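3.2 Leakage past the flush valve

Losses inside the toilet tank differ from other household leaks in two respects. They leave no trace on the floor, and they pass straight to the drain, so the occupant has no reason to look for them until the bill changes. In the Palinero supply zone, where meters are read every 2 months, a slow leak can run for the full billing period before it shows up in any record. Earlier sections treated pipe joints and outdoor taps. This section deals only with the gravity-fed tank.

Two paths are considered. In the first, the flapper does not seal against the valve seat and water drains into the bowl. The fill valve opens whenever the level has dropped by a set amount, restores the level, and closes again. The resulting meter trace is a row of short draws, evenly spaced, with the spacing fixed by the leak rate and the dead band of the fill valve. In the second, the fill valve does not close fully and the excess leaves through the overflow tube. The meter trace is then a flat, continuous draw, often below the starting flow of older meters. The two paths call for different repairs and should be kept apart in any survey that reports leakage by cause.

Let A be the free surface area of the tank, h the drop in level at which the fill valve opens, and T the time between refills. With the fill valve closed, the mean leak rate is

q = A h / T (4)

Equation (4) neglects the change in head during the drop. For a flapper leak the head above the seat changes little between refills, and the error is small next to the uncertainty in A, which depends on the shape of the tank wall and on how much space the fittings take up. Where h was not known from the maker's data, it was measured with a scale fixed to the inside of the tank wall.

The method requires that the interval T be free of flushes. Night records were therefore used. A night was accepted if it held a run of at least 6 refills with no larger draw between them. Homes with an ice maker or a water softener produced similar short draws on some nights, and these were separated by volume: a softener cycle is much larger than a tank refill, while an ice maker draw is smaller and less regular. Homes in which the two could not be separated were left out of the estimate and are listed with the missing data.

The sample was drawn from the Palinero and Joubert zones and covered 2,000 metered homes. Logging was done with the Vimau pulse recorder described in Section 2, set to the same time step as in the outdoor tap study. Where the trace suggested a leak, the home was offered a visit. During the visit the tank lid was lifted off and set aside, a dye tablet was placed in the water, and the bowl was checked after 11 minutes. The supply stop was left open for this test. It was then closed, and the water level was marked and read again at the end of the visit. A falling level with color in the bowl was recorded as a flapper leak. A steady level, combined with flow over the overflow tube before the stop was closed, was recorded as a fill valve leak. Both could be recorded for the same tank.

Tanks with a flat lid (Figure 3) and tanks with a domed lid were entered under separate codes, as were tanks set inside a wall. The lid type has no bearing on the leak itself. It was recorded as an aid to matching each tank to a maker's drawing, from which A could be taken when direct measurement was not possible.
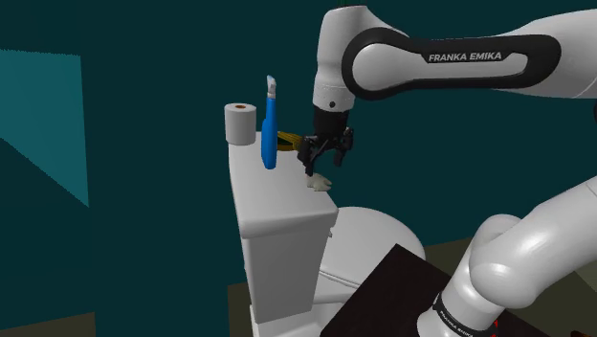

Figure 3. Toilet with a flat tank lid.

3.3 Seat wear and water quality

The Joubert zone is supplied with harder water than Palinero, and scale on the valve seat was noted more often in the visit forms. Scale affects the seal in an uneven way. A thin, smooth layer may leave the flapper tight, while a rough patch on one side of the seat is enough to give a steady leak. The forms used in this study have a single box for scale and do not separate these cases. The Podley form, which grades the seat by quarter, would allow such a comparison and was adopted for the second round of visits.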